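Londwood Community Library
The Londwood Community Library has completed the first stage of its small parts program, under which worn or missing pieces of library furniture are replaced with printed parts. A short update for members follows. (1/8)

Londwood Community Library
The program began in February with the shelving in the Abera Reading Room. Many of the shelf supports had cracked, and the original supplier no longer stocks them in that colour. (2/8)

Londwood Community Library
An inventory carried out by Nosipho Shezi, Facilities Coordinator, listed 1,811 supports across both floors. Of these, 102 were marked for replacement. (3/8)

Londwood Community Library
The new pieces are small blocks in a pale, milky plastic, with a stepped ledge along part of the top. The shelf rests on the ledge. Faint layer lines may be visible on the surface and do not affect use. (4/8)

Londwood Community Library
Blocks with a chipped lower edge are set aside and may not be fitted until they have been checked by hand. Dust and minor surface marks are acceptable. Staff at the Nendale branch are asked to apply the same standard. (5/8)

Londwood Community Library
Jytte Kvaran, Branch Manager at Nendale, has advised that the children's section there will be fitted next. Picture books will be moved to the front desk while the work is under way and may be borrowed as usual. (6/8)

Londwood Community Library
Members are reminded that shelves marked with a yellow tag should not be loaded. Each bay takes about 20 minutes to fit, and the tag will be removed once the bay has been approved for use. Returns may be left on the trolley beside the lifts. (7/8)

Londwood Community Library
Questions about the program may be directed to the front desk at either branch until 4 pm. Members who notice a loose or uneven shelf at home in the Grilau Room collection are asked to note the bay number and inform staff. (8/8) 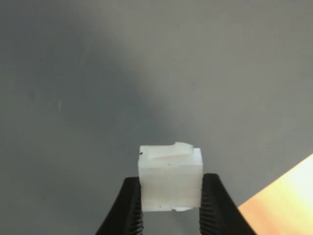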